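Dutari 케이블 정리 용품
Flongate 접이식 판지 상자 (뚜껑 일체형, 얕은 트레이)

제품 분류: 보관 용품 > 판지 상자 > 케이블 및 소형 부속
공급 상태: 펼친 판 상태로 묶음 공급, 사용자가 접어서 사용
색상: 갈색 단일

개요

Flongate는 전원선, 데이터선, 연장선, 어댑터 선처럼 길이와 굵기가 제각각인 케이블을 낱개 또는 혼합 상태로 담아 두는 얕은 판지 상자이다. 뚜껑과 몸체가 한 장의 판으로 이어져 있으며 테이프나 접착제 없이 접어서 세운다. 뚜껑을 뒤로 젖히면 트레이 안쪽이 위에서 모두 보이는 구조이고, 뚜껑을 덮으면 같은 상자끼리 쌓을 수 있다.

본래 우편 발송용 상자의 접는 방식을 따르지만, 발송보다는 작업대 위에서 여닫는 횟수가 많은 용도에 맞추어 접힘선을 조정하였다. 뚜껑 접힘선은 눌림선 한 줄에서 두 줄로 변경되었다. 뚜껑을 완전히 뒤로 펼쳤을 때 몸체 앞쪽이 들리는 현상이 이전 판에서 보고되었고, 현재 공급품에는 변경된 접힘선이 적용되어 있다. 이전 판 재고와 현재 공급품은 바닥 안쪽의 인쇄 기호로 구분한다. 기호가 없는 것은 이전 판이다.

두 가지 형식이 있다. 단선형은 케이블 한 가닥 또는 같은 종류의 소량을 감아서 넣는 용도이고, 혼합형은 아직 분류되지 않은 케이블을 한꺼번에 모아 두는 용도이다. 두 형식은 판의 외곽 치수가 같고 측면 날개의 길이와 잠금 탭의 위치가 다르다. 접어서 세운 뒤에는 외관만으로 구별하기 어려우므로 입고 시 묶음 라벨을 먼저 확인한다.

규격

형식: 단선형, 혼합형
내부 깊이: 87 mm (두 형식 공통)
펼친 판의 긴 변: 480 mm
묶음 수량: 37매
동봉 부속: 빈 라벨지, 접는 순서 안내지
뚜껑: 몸체 일체형, 뒤쪽 접힘
측면 날개: 좌우 각 1개, 뚜껑에 연결
잠금: 앞벽 홈에 뚜껑 앞날개를 끼우는 방식
재질: 판지, 내외면 무코팅
인쇄: 외면 없음, 내면 바닥에 판 구분 기호

치수는 접기 전 판을 기준으로 하며, 깊이만 접은 뒤의 안쪽 값이다. 판지는 실내 습도에 따라 치수가 변한다. 선반 간격을 상자 높이에 딱 맞추어 설계하는 것은 권장하지 않는다. 선반에 넣어 쓰는 경우 뚜껑 위쪽으로 손이 들어갈 여유를 별도로 둔다.

묶음 수량 37매는 운반용 겉상자 하나에 들어가는 최대 수량에서 나온 값이며 낱장 주문도 가능하다. 낱장 주문품에는 안내지가 동봉되지 않는다.

접는 순서

1. 판을 안쪽 면이 위로 오게 놓는다. 판 구분 기호가 있는 면이 안쪽이다.
2. 모든 접힘선을 한 번씩 꺾었다가 되돌린다.
3. 좌우 벽을 세우고 벽 끝의 작은 날개를 앞벽 쪽으로 꺾는다.
4. 앞벽을 세운 다음 안쪽으로 한 번 더 접어 작은 날개를 감싼다. 앞벽 아래쪽 돌기가 바닥 홈에 들어갈 때까지 누른다.
5. 뚜껑을 뒤로 젖히고 뚜껑의 좌우 날개를 바깥으로 펼친다.
6. 닫을 때는 좌우 날개를 먼저 안으로 꺾어 넣고 앞날개를 앞벽 홈에 끼운다.

2번을 생략하면 4번에서 앞벽의 모서리가 눌려 찢어지는 경우가 있다. 찢어진 모서리는 잠금에 영향을 주지 않는 범위라면 그대로 사용해도 되지만, 돌기 부분까지 찢어진 판은 벽이 벌어지므로 폐기한다. 찢어진 부분에 테이프를 붙이면 뚜껑 앞날개가 홈에 들어가지 않을 수 있다.

접은 상태에서 다시 펴는 것은 가능하나 반복할수록 돌기가 무뎌진다. 보관 공간을 줄이려고 자주 펴고 접는 사용 방식에는 적합하지 않다. 장기간 쓰지 않을 상자는 빈 채로 닫아 쌓아 둔다.

작업대 조건

상자는 평평한 면에 놓고 사용한다. 딱딱한 상판 위에서는 가벼운 상자가 케이블에 끌려 미끄러질 수 있다. 케이블은 한쪽 끝을 당길 때 나머지 고리가 상자 벽에 걸리고, 내용물이 적으면 상자 전체가 따라온다. 이 때문에 상판 위에 천을 깔고 쓰는 구성이 일반적이다.

당사에서는 Drovholm 작업대용 천을 함께 취급한다. 녹색 단색이며 검은 케이블과의 구분이 쉽다. 천은 상판 전체를 덮어도 되고 일부만 덮어도 된다. 일부만 덮을 때에는 상자 바닥이 천과 상판의 경계에 걸치는 배치를 피하는 것이 원칙이나, 내용물이 많은 혼합형은 자체 무게로 눌리므로 경계에 걸쳐 놓아도 사용상 지장이 적다.

천에 주름이 잡힌 상태에서는 상자 바닥이 뜬다. 바닥이 뜬 상자에 케이블을 넣으면 무게가 한쪽으로 쏠리고, 뚜껑을 닫을 때 앞벽 홈의 위치가 어긋난다. 상자를 올리기 전에 상자가 놓일 자리의 주름만이라도 펴 둔다. 천 전체를 팽팽하게 고정할 필요는 없다.

뚜껑을 펼친 상태에서는 상자 뒤쪽으로 뚜껑 길이만큼의 공간이 더 필요하다. 벽이나 모니터 받침 바로 앞에 놓으면 뚜껑이 끝까지 넘어가지 않고 세워진 채로 남는다. 세워진 뚜껑은 손의 움직임을 방해하지 않지만 트레이 안쪽에 그늘을 만든다. 작업대 가장자리에 놓고 날개를 상판 밖으로 내미는 배치도 허용된다. 이 경우 통로 쪽으로 내민 날개가 옷이나 운반 수레에 걸리지 않는지 확인한다.

작업대 배치, 뚜껑을 연 상태:

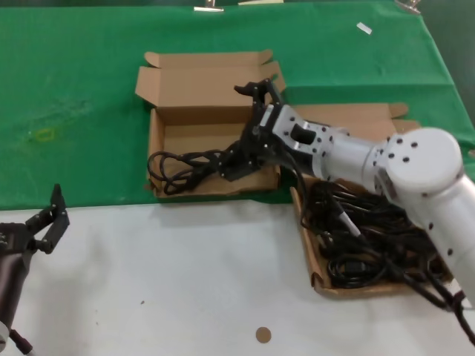
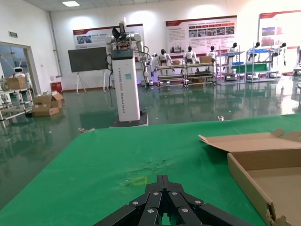
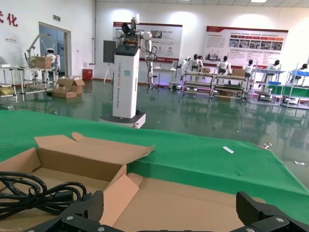 수납 방법

단선형에는 케이블을 고리 모양으로 감아 넣는다. 고리의 지름은 트레이의 짧은 변보다 작게 잡는다. 감는 방향은 케이블이 원래 말려 있던 방향을 따른다. 반대 방향으로 감으면 상자 안에서 고리가 서서히 일어나 뚜껑을 밀어 올린다.

커넥터는 고리의 바깥에 둔다. 고리 안쪽에 커넥터를 끼워 넣으면 꺼낼 때 고리 전체가 따라 올라온다. 양쪽 끝의 커넥터가 서로 다른 케이블은 더 자주 확인하는 쪽을 앞벽 가까이에 둔다. 플러그가 크고 무거운 전원선은 플러그를 트레이 구석에 먼저 놓고 나머지를 감아 넣는 편이 작업이 빠르다.

고리 일부가 앞벽을 넘어 밖으로 걸쳐진 상태로 닫지 않는다. 뚜껑 앞날개와 앞벽 사이에 피복이 끼면 눌린 자국이 남고, 가는 신호선은 같은 자리에서 꺾이는 일이 반복되어 단선의 원인이 된다. 열어 둔 상태에서 잠시 걸쳐 두는 것은 문제가 되지 않는다.

결속 끈의 사용은 선택 사항이다. 끈을 쓰는 경우 Kowalczyk 면직 결속 끈이 표준 부속으로 지정되어 있다. 플라스틱 케이블 타이는 자른 끝이 판지 벽을 긁어 구멍을 내므로 권장하지 않는다. 철심이 든 비닐 끈은 사용할 수 있으나 철심 끝을 안쪽으로 접어 넣는다.

혼합형에는 감지 않은 케이블을 그대로 넣는다. 혼합형은 분류 작업의 대기 용기이고 보관 용기가 아니다. 내용물이 앞벽 높이를 넘으면 새 상자를 연다. 넘친 상태에서 한 가닥을 당기면 엉킨 덩어리가 함께 나오고, 옆 상자의 내용물까지 끌고 오는 경우도 있다.

혼합형에서 단선형으로 옮기는 순서는 다음과 같다.

- 단선형을 혼합형 옆에 열어 둔다. 두 상자의 앞벽 방향을 맞출 필요는 없다.
- 덩어리 표면에 나와 있는 커넥터를 하나 고른다.
- 당기지 말고 들어 올려 이어지는 선의 방향을 확인한다.
- 걸린 고리를 벗기면서 반대쪽 끝까지 빼낸다.
- 단선형 트레이에 감아 넣고 커넥터 위치를 정리한다.
- 라벨을 기입한 뒤 닫는다.

덩어리 속에 숨은 커넥터를 찾으려고 상자를 뒤집지 않는다. 한 번 쏟은 덩어리는 다시 넣었을 때 부피가 커진다. 얇고 색이 다른 선이 검은 케이블 사이에 섞여 있으면 그것부터 빼내는 것이 대체로 수월하다.

위치 표시

상자를 정해진 자리에 되돌려 놓아야 하는 작업장에서는 천 위에 색 테이프로 자리를 표시한다. 상자 외곽 전체를 두르는 방법과 기준점만 작게 표시하는 방법이 있다. 외곽 전체를 두르면 정확하지만 천의 주름을 펼 때마다 테이프가 떨어진다. 기준점 표시는 앞벽의 한 모서리를 맞추는 방식으로 사용하며, 천을 교체할 때 옮겨 붙이기가 쉽다.

테이프는 종이 기재의 것을 사용한다. 접착력이 강한 포장용 테이프는 Drovholm 천의 표면 섬유를 뜯어낸다. 떼어 낸 자리에 점착제가 남으면 케이블 피복에 옮겨 붙으므로 해당 부분을 닦거나 천을 뒤집어 사용한다. 천은 앞뒤 구분이 없다.

라벨

동봉 라벨지는 앞벽 바깥면에 붙인다. 뚜껑 윗면에 붙이면 쌓았을 때 보이지 않고, 뚜껑 안쪽에 붙이면 닫았을 때 보이지 않는다. 기입 항목은 케이블 종류, 양쪽 커넥터, 길이, 확인한 달이다. 확인한 달은 5월이면 5월로만 적고 날짜는 생략한다.

길이는 측정값을 적는다. 구입 시 표기된 길이를 옮겨 적으면 커넥터를 포함하는지 여부가 제조사마다 달라 비교할 수 없다. 당사 양식은 커넥터를 제외한 피복 부분의 길이를 기준으로 한다.

라벨이 없는 단선형은 내용물을 모르는 것으로 간주하고 혼합형과 같은 취급을 한다. 라벨지가 떨어졌을 때는 앞벽에 연필로 직접 적어도 된다. 유성 펜은 지울 수 없으므로 내용물이 고정된 상자에만 쓴다.

쌓기와 보관

닫은 상자는 같은 방향으로 쌓는다. 앞벽 방향이 섞이면 라벨을 읽을 수 없고, 뚜껑 접힘선이 있는 뒤쪽과 잠금이 있는 앞쪽의 높이가 미세하게 달라 탑이 기운다. 혼합형은 맨 아래 단에만 둔다. 내용물의 무게가 고르지 않은 상자를 위에 올리면 아래 상자의 뚜껑 가운데가 내려앉는다.

열린 상자 위에는 아무것도 쌓지 않는다. 펼친 날개 위에 공구나 부속을 올려 두는 것도 피한다. 날개의 접힘선이 바닥 방향으로 꺾이면 닫을 때 벽 안쪽으로 들어가지 않는다.

미사용 판은 눕혀서 보관한다. 세워 두면 긴 변이 휘고, 휜 판은 접은 뒤에도 뚜껑이 비틀린다. 묶음의 겉포장을 뜯은 뒤에는 위에 평평한 판을 얹어 둔다. 바닥에 직접 놓는 보관은 물청소를 하는 작업장에서는 금지한다.

소형 부속의 취급

케이블을 옮기다 보면 나사, 작은 브래킷, 종이 조각, 마개 같은 것이 함께 나온다. 이런 것은 Flongate에 넣지 않는다. 바닥 홈과 앞벽 돌기 사이로 들어가 잠금을 방해하거나, 무거운 케이블 밑에 눌려 바닥에 자국을 낸다. 별도의 뚜껑 달린 통을 작업대 한쪽에 두고 나오는 즉시 옮긴다. 분류를 마친 뒤에는 천 위에 남은 조각을 치우고 상자를 닫는다.

사용 제한

다음 용도에는 사용하지 않는다.

- 전원이 연결된 상태의 케이블 또는 어댑터의 수납. 판지 상자 안에서는 열이 빠지지 않는다.
- 피복이 손상되어 심선이 드러난 케이블의 보관. 폐기 대상은 별도 용기에 둔다.
- 기름이나 냉각액이 묻은 케이블. 무코팅 판지는 액체를 흡수하며 세척할 수 없다.
- 정전기 관리 대상 부품. 이 제품에는 정전기 방지 처리가 되어 있지 않다.
- 광케이블. 트레이의 짧은 변이 허용하는 고리 지름이 대부분의 광케이블에 요구되는 굽힘 조건을 보장하지 못한다.
- 옥외 보관.

점검과 교체

상자의 교체 시기는 사용 기간으로 정하지 않고 상태로 정한다. 뚜껑 앞날개를 끼운 상태에서 앞벽을 가볍게 눌렀을 때 날개가 빠지면 교체한다. 뚜껑 접힘선의 표면이 갈라진 것은 교체 사유가 아니지만 갈라진 틈으로 반대쪽이 비치면 교체한다. 바닥이 아래로 불룩해진 상자는 쌓기에 쓸 수 없으므로 혼합형의 최하단 용도로 돌리거나 폐기한다.

Dutari 시험실에서 실시한 개폐 시험에서는 현재 판의 뚜껑 접힘선이 이전 판의 거의 2배에 해당하는 횟수를 견뎠다. 시험은 빈 상자로 진행하였고, 케이블이 걸린 상태의 개폐는 포함하지 않았다. 습도가 높은 장소에서의 값은 이보다 낮다.

폐기할 때는 라벨지와 테이프를 떼고 종이류로 배출한다. 결속 끈이 상자 안에 남아 있지 않은지 확인한다.

함께 취급하는 품목

Drovholm 작업대용 천: 녹색 단색, 재단 공급. 작업대 상판의 가로와 세로를 알려 주면 늘어뜨리는 부분을 포함하여 재단한다. 가장자리 마감은 선택 사항이며, 마감하지 않은 천은 세탁하지 않는다.
Kowalczyk 면직 결속 끈: 묶음 단위 공급. 길이는 짧은 것과 긴 것이 있고, 단선형에는 짧은 것이 맞는다.
Flongate 교체용 라벨지: 묶음 동봉품과 같은 것. 연필과 볼펜 필기용이며 라벨 인쇄기에는 맞지 않는다.

주문 안내

주문서에는 형식, 수량 단위(묶음 또는 낱장), 라벨지 추가 여부를 기재한다. 한 주문에 두 형식을 섞을 수 있으나 한 묶음 안에서 섞을 수는 없다. 이전 판 재고는 별도 표시 후 낱장으로만 출고하며 반품 대상에서 제외된다.

운송 중 겉상자의 모서리가 눌린 경우 안쪽 판의 돌기를 먼저 확인한다. 돌기가 눌리지 않았다면 사용에 지장이 없다. 돌기가 눌린 판은 접지 않은 상태로 보관하고 묶음 라벨에 적힌 번호와 함께 판매처에 알린다. 접은 뒤의 판은 운송 손상으로 접수되지 않는다.

외면 인쇄, 색상 변경, 깊이 변경 주문은 받지 않는다.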